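Home Tips Workshop Records & Decks Contact

Keeping a DJ Setup Clean at Home
5 min read

I play house and a bit of techno in my spare room most Tuesday nights, and for years I treated my gear like a coffee table. Crumbs in the faders, fingerprints on every record, the lot. Then my crossfader started cutting out in the middle of a blend, and I finally got serious about cleaning!

Start with the mixer. Unplug it, pull the knobs straight up and drop them in a bowl of warm water with a squirt of dish soap. Give them 20 minutes, then rinse and leave them on a towel overnight. I use an old makeup brush for the gaps between the channels — soft bristles, nothing that scratches. My friend Fanni Veres swears by a clean paintbrush, and her old Clamell mixer looks better than mine, so maybe listen to her.

Records want a carbon fiber brush before every play. Let the platter spin, hold the brush lightly across the grooves, then sweep the dust off toward the edge. If you bought a grubby one secondhand, wash it with distilled water and a drop of record cleaner, and keep the label dry.
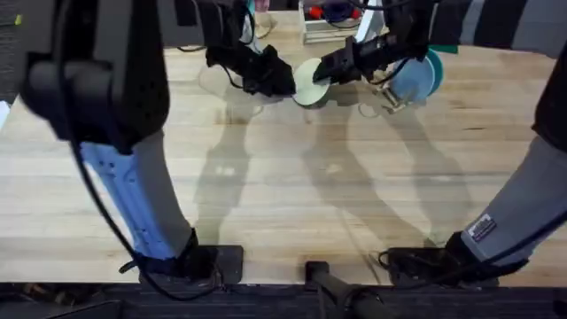 How do you get sticker glue off a record sleeve?

Warm it with a hair dryer on low, peel slowly from one corner, then dab up what's left with a ball of the same sticker's backing glue. Skip the lighter fluid on matte sleeves, it left a shiny patch on one of mine.

Headphone pads get a wipe with a damp cloth after each session (mine flake if I forget). And coil your cables loosely with a strip of Velcro around the middle. I used to wrap them tight around my hand and went through 9 of them before I quit doing that.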